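Ticket 1413: Planner verweigert Anfahrt an die Prüfstecker
Projekt: Pliresier / Komponente: Bewegungsplanung
Status: in Arbeit

11. September

Hallo Cristian,

ich melde mich nochmal wegen der Geschichte mit dem Taskboard. Seit dem Update auf Tijani 3 bricht mir die Planung ab, sobald der Greifer hinten rechts an die Messleitungen soll. Knöpfe drücken klappt wunderbar, Drehknopf auch, aber bei den Steckern kommt jedes Mal »goal state in collision« (und zwar sofort, der sucht nicht mal!).

Erst dachte ich an die Kalibrierung der Kopfkamera, also alles neu eingemessen, kein Unterschied. Dann hab ich mir das Kollisionsmodell in Bavwood anzeigen lassen, und da klebt über der ganzen rechten Boardhälfte ein dicker Klotz. Die Kabel laufen in Bögen über die Stecker weg, und die Wahrnehmung macht daraus offenbar einen massiven Quader.

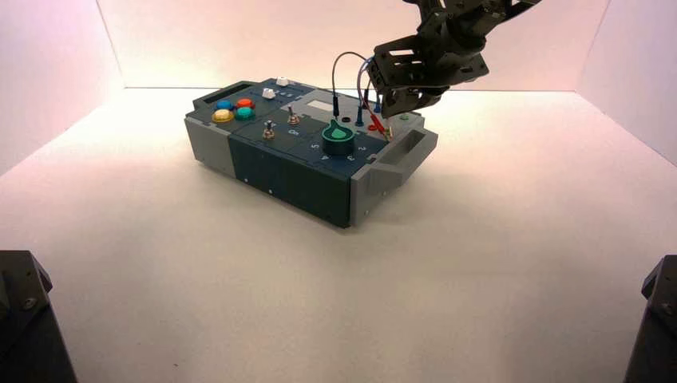
Im Log steht dazu cluster_merge mit 24 Voxeln Abstand, in der alten Config waren das 3. Hat das jemand absichtlich hochgesetzt? Ich hab den Wert lokal zurückgedreht und siehe da, der Planner findet wieder einen Weg, zumindest in der Simulation. Am echten Arm trau ich mich noch nicht, solange ich nicht weiß, was sonst noch an dem Parameter hängt.

Könntest du mal in die Änderungen vom Januar schauen? Die Config hängt am Ticket, das Log auch.

Viele Grüße
Kayode Ojo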